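Facilities Forum > Work Surfaces and Equipment > Sorting loose network gear on the white bench

Posted by rbarrera_facilities
Members are asked to comment on the proposed procedure for network cables and small devices left on the shared bench. Both views were taken at the Cuevas building. 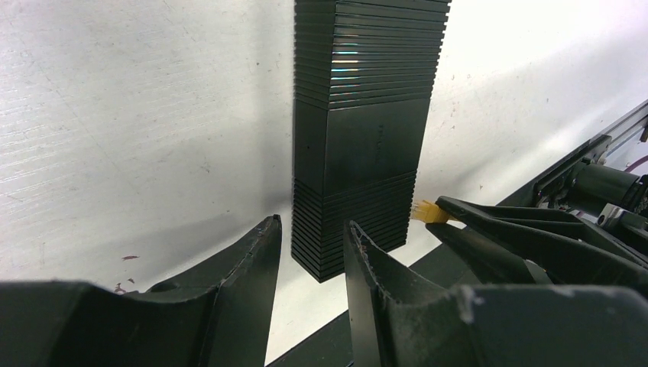
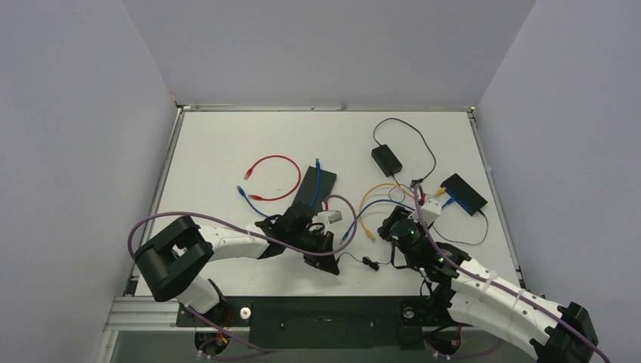 Page last changed: Mar 8, 2026

rbarrera_facilities wrote:
The proposal is as follows. Cables are to be coiled and tied individually. Each power adapter is to be stored with the device it serves, and both are to carry the same tag. The bench is to be cleared before the next group begins work. Comments will be received through May.
Refugio Barrera, Facilities

endine_stores wrote:
Stores supports the tagging requirement. Our register lists 2,055 small items, and adapters without a matching device are the most frequent query we receive. We would ask that the tag be placed on the adapter body and not on the lead.

namov_bench2 wrote:
I must disagree with the first point. Tying every cable singly is slow, and short patch cables are quickly taken out again. Bundles of 12, sorted by length, have served our section well.

endine_stores wrote:
Bundles are acceptable for new stock. For used cables they are a difficulty - one faulty cable in a bundle means that all 12 must be tested.

prorkden_lab wrote:
May I raise the condition of the surface itself? The first picture shows fine scratches and small dark specks on it, as well as a few reddish-brown marks. The procedure says nothing about wiping down. I would add a line requiring a damp cloth and mild cleaner after the gear has been put away, with no abrasive pads.

namov_bench2 wrote:
Agreed on the cloth. Scratches of that kind do no harm to cables and I would not support replacing the top on that account.

rbarrera_facilities wrote:
The wiping line will be added. Replacement of the top is outside this proposal. On bundling, the revised text will permit it for unused cables under three feet; all others are to be tied singly.

namov_bench2 wrote:
Our section will follow the revised text but wishes its objection recorded.

rbarrera_facilities wrote:
Recorded. Tags and ties may be requested from Stores using the usual form.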